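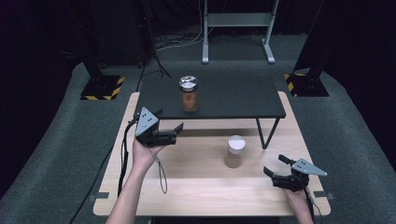

Does the Plutby handheld kit need its own computer at each station? One computer per station is what the vendor asks for, and after this week I would stick with that.

October 27, 2018

Notes on the Plutby two-hand kit, trial unit from Grotetis. Written up for Dalibor and whoever takes over the bench at Hadport when I'm in Srour.

What we have on trial: two handheld grippers, left and right, cables, wrist lanyards, a calibration board, the recording software, and a paper manual that covers an older revision. Loan runs 12 more working days. After that we either buy or ship it back in the original foam, so please stop using the foam box for tape.

Setup

Unpacking to first good recording took me most of a morning. Most of that went to the software install, which wants a specific driver and fails silently if a newer one is present. Remove the newer one first, reboot, then run the installer. The hardware side was quick. Plug in left before right. If you do it the other way the software swaps the hands and there is no setting to swap them back. You have to quit and start over.

Calibration is done with the board flat on the table, both grippers held over it, open and close each one fully, wait for the tone. The manual says once a day. I got visible drift in the finger opening after lunch on two days, so I now do it at the start and again at midday.

Task used for the trial

Jar moves between the tabletop and the low riser. Two jars, one taller clear glass with a silver metal lid and a reddish-brown granular fill, one shorter with a white lid and a light brown powder in it. I wanted something with smooth round sides and some weight, two heights to work at, and lids that give the fingers a reason to slip. The silver lid is shiny and I expected it to upset the tracking. No difference that I could find in the logs between takes with the silver lid and takes with the white one.

Tabletop to riser is the easy direction. Coming back down is harder on the wrist, as you have to keep the metal plate on top of the gripper tilted so it stays in view of the tracking. Dalibor forgot about this and lost tracking on a whole run before lunch. There is a warning sound but it is off by default. Settings, Session, Alerts, tick the second box.

Numbers

203 takes recorded over the trial so far. 71 of those were flagged by the software for review. I went through every flagged one by hand. Most were fine and had been flagged for a short gap in the left hand stream, which plays back smoothly. The flag threshold is too tight as shipped. Grotetis says it can be changed in a config file and will send the line to edit. Not received yet.

Lost outright: 3 takes, all with the same cause. Disk was full and the software kept showing the red record dot. I consider this the most serious fault in the product. Reported to Grotetis by email with the log attached. Reply says it is known and will be fixed in April. I asked whether there is a workaround and was told to keep an eye on disk space.

Handling

The grippers are comfortable for short sessions. After half an hour my thumb was sore on the right side, less on the left. Dalibor has bigger hands and had the opposite complaint, the trigger sits too close for him. There is no adjustment. The fingers close evenly and I had no sticking. Fingertip pads are glued on, not screwed, and one on the right gripper has started to lift at the corner. Spare pads are sold in packs and I have asked for the price.

Cables: they are long enough to work standing at the near side of the table, but the left one tends to drape down the table edge and catches on your hip if you turn. Route it down the left side and leave slack before you start. A cordless version is on their price list, longer lead time, and I have not handled one. Would want to see it before paying extra.

Lanyards are worth using. I dropped the left gripper once with the lanyard on and it just hung there. Recalibrated afterwards and carried on.

Call with the vendor

Spoke to their support desk twice. First call was good, the person knew the driver problem right away and stayed on until it was solved. Second call I was passed around and ended up emailing. The service plan they are offering covers replacement grippers and software updates for a year, does not cover pads or cables, which are the parts I would expect to wear out. I would not take the plan as it stands. If they add cables I would look again.

Still to do

- Repeat the jar moves with the heavier jar only, both directions, same operator.
- Try the export into our own format. The built-in exporter writes one file per hand and the time stamps need merging. Dalibor has a script started.
- Fill the disk on purpose on the spare computer and see at what point recording stops.
- Get pad price and config line from Grotetis.
- Measure trigger reach on both units for the purchase form.

Where I am on it: grippers good, software not there yet. I would buy one kit without the service plan if the disk fault gets a dated written commitment. Dalibor would wait for the April release. We can both put our case in the form.

E. Manríquez

Added same evening: left gripper cable connector feels loose when wiggled. Didn't drop out during any take. Put a dot of white paint on the plug so we can see if it backs out.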